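How to Oil Wooden Spoons and Spatulas

Wooden utensils dry out with washing. The surface turns pale and rough, and sooner or later the handle splits. Oiling them takes a few minutes of work and one night of waiting.

What you need
Food-grade mineral oil
Two lint-free cloths
Fine sandpaper, 320 grit or close to it
A wire rack

Wash the utensils by hand in warm water with a little dish soap and stand them up to dry until the next day. Oil won't soak in properly if there is still water in the wood.

If the surface feels fuzzy, sand it lightly along the grain. Going across the grain leaves scratches that show up dark once the oil is on. Wipe off all the dust with a dry cloth.

Pour a teaspoon of oil onto the second cloth and rub it in from the end of the handle down to the head. Go over the part where the handle widens twice – it tends to get missed. If the handle has a printed brand name, such as MAXCOOK, skip the sandpaper there and only wipe the oil over it.

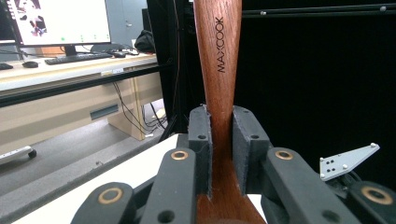

Can I use olive oil?
Olive oil can go rancid in the wood and leave a stale smell. Stick with mineral oil, or use a mineral oil and beeswax blend.

Lay the utensils on the rack overnight. In the morning, buff off whatever is still on the surface. Very dry wood may need a second coat, and I have given old spoons as many as 4.

Repeat when the wood starts to look dull, and keep the utensils out of the dishwasher and away from soaking water.

Lenuța Ciobanu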